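Covering a work table with carpet cloth

The old surface on my sorting table was bare board, and small parts rolled off it constantly. I replaced it with a deep blue carpet-like cloth, cut from a remnant 157 cm wide. The short pile stops round items from travelling and takes most of the noise out of putting things down.

Method, for anyone repeating it. Vacuum the board. Lay the cloth face up and leave it overnight so the fold lines relax. Trim with a straightedge and a new blade, leaving 2 cm of overhang on each side, then staple underneath, starting at the middle of each long side and working outward. I used no glue. The cloth will need replacing at some point and I would like to be able to remove it.

The folding screen went along the far edge afterward. It has woven panels in thin pale frames and stands in a zigzag, so it needs no feet. Small pieces go in a clear plastic box with a transparent lid, kept toward the back left. The round cream-colored bowl is for whatever I am handling at the moment. I tried a tray from Kidel first, but the rim was too low and the base slid.

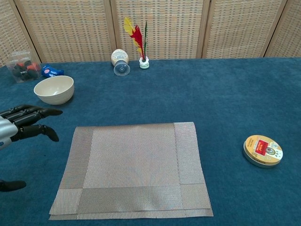
Merike Luik wrote that she would have picked a lighter cloth, as dark blue shows every bit of lint, and that a woven screen collects dust in the gaps faster than a solid one. Both points are fair. I go over the cloth with a lint roller on Sundays and use a soft paintbrush on the weave.

Remaining problems: the cloth has a nap, and pieces pushed against it tend to catch and tip over. The overhang at the front left corner is also bunched where I folded it badly. I will pull those staples in October and cut a proper miter.

Recent posts
Relabeling the Unelix drawers
Which lids still close: 97 boxes checked
Staple lengths for thin board

This site uses cookies to remember your settings. Accept | Decline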